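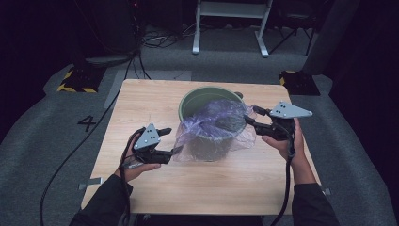 Bin liner

A bin liner (also wastebasket liner, trash liner or can liner) is a thin plastic bag placed inside a waste container to keep refuse off its walls and to allow the contents to be lifted out in one piece. Small liners for household and office wastebaskets are usually made of polyethylene film and sold flat or on perforated rolls. The film may be opaque or translucent, and is often tinted.

Materials

Most small liners are made of low-density (LDPE), linear low-density (LLDPE) or high-density polyethylene (HDPE). HDPE film is thinner for a given load and crinkles audibly when handled. LDPE is softer and stretches further before it tears. Compostable liners, generally based on starch blends, have a shorter shelf life and weaken in contact with damp waste.

Color has no effect on strength. Tints are used by makers to separate sizes or scents within a range, and by offices to separate waste streams.

Fitting

The closed end of the bag is opened out by hand or with a short shake, lowered into the container, and pushed toward the base. The open end is then folded outward over the rim. The folded part is called the overhang or cuff. Air trapped between bag and wall holds the liner away from the base and is let out by lifting one side of the cuff.

Small containers are commonly lined on a table or counter, where the rim can be reached from both sides.
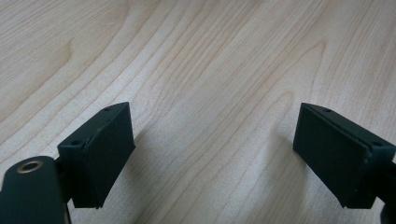

Work surfaces for lining and sorting are treated in several housekeeping manuals together with the liners themselves. Hinton's manual asks for a flat, clear top at least 72 cm high, large enough for the container and one opened bag. Wood is accepted if it is sealed. On a pale top with long grain lines and arching, cathedral-like figure, a thin tinted film is easily told from the surface, while clear film can be overlooked. Stone and steel tops are preferred in kitchens, where they are washed more often.

Rim and overhang

The rim of the container determines how well the cuff stays in place. A rolled rim gives the film a rounded edge to bear on and reduces splitting at the fold. Thin cut rims, as found on some wire baskets, concentrate the load and may need a heavier gauge. Vertical ribs stiffen the wall of a molded basket but do little to hold the bag.

Yaryna Pavliuk, in a study of office cleaning rounds, recorded 1,183 liner changes and found that slipped cuffs were the most frequent fault, at 355 cases. Bags with an overhang of over 15 cm slipped less often, although they used more film and tended to hang unevenly.

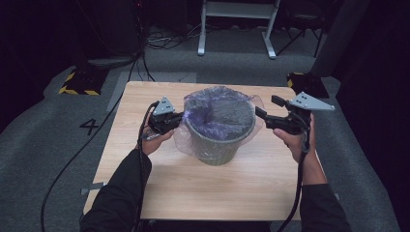
Andham Housekeeping Review, vol. 15, no. 4

Excess film is dealt with in one of three ways. It may be left to drape down the outside, as on the ribbed gray-green wastebasket with its purple-tinted liner; it may be twisted and knotted at one side until the cuff is tight; or it may be held by a separate band or retaining ring. Kamlesh Rastogi considers the side knot adequate for dry waste — paper, packaging, textiles — and recommends a ring for anything heavier.

See also

Drawstring bag
Waste container
Waste sorting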